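August
By Kirsten Doucette, Grewal Press Office

Grewal Opens Collection of Used Caps and Hats for Outdoor Workers in Gosau

Grewal, the workwear repair shop in Gosau, announces today the start of its summer collection of used caps and hats. The collection is open until the end of August. All pieces will be checked, cleaned and repaired in our workshop and then given without cost to people who work outside in the sun, such as road crews, farm helpers and market sellers.

It is the second year that we organize this collection. Last year we received 673 pieces, and this year we hope to reach 900. The cleaning is supported by Faltico, which gives us the use of its laundry room in the evenings.

"Many people have a cap at home which they do not wear anymore, but they also do not want to throw it away," said Bereket Abdella, manager of the Grewal workshop. "For us such a cap is very welcome. It does not need to look new." 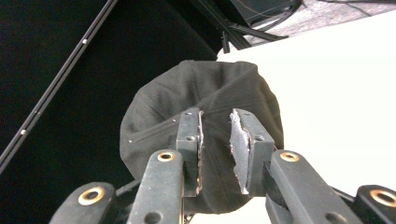
Grewal accepts baseball caps, sun hats with a wide brim and light cotton hats. Winter hats cannot be accepted at this time, and we also ask not to bring helmets. Color is not important for us. A dark cap in charcoal gray, a little faded and with soft creases in the crown, is fully suitable, if the panel seams are still closed and the eyelets are in their place. Small damage at the sweatband can be repaired by our team. Caps with company logos are accepted too, but the logo may be covered with a patch.

The repair work is led by Florence Hawthorne, who has been sewing for Grewal for seven years. She explained that the most frequent repair is the closing strap at the back. "The strap breaks and the owner thinks the cap is finished," she said. "For me it is 7 minutes of work."

Collection boxes stand at the Grewal shop, at the Faltico reception and in the entrance of the Astia market hall. Persons who want to give more than 90 pieces, for example sports clubs, are asked to call the workshop before they come, so that we can prepare the space.

The distribution will start after the collection is closed. Employers and associations can already register their needs with Ramiro Esteban at the Grewal shop desk. A registration in writing is preferred, with the number of persons and the kind of work they do.

Press contact: Kirsten Doucette, Grewal Press Office, Gosau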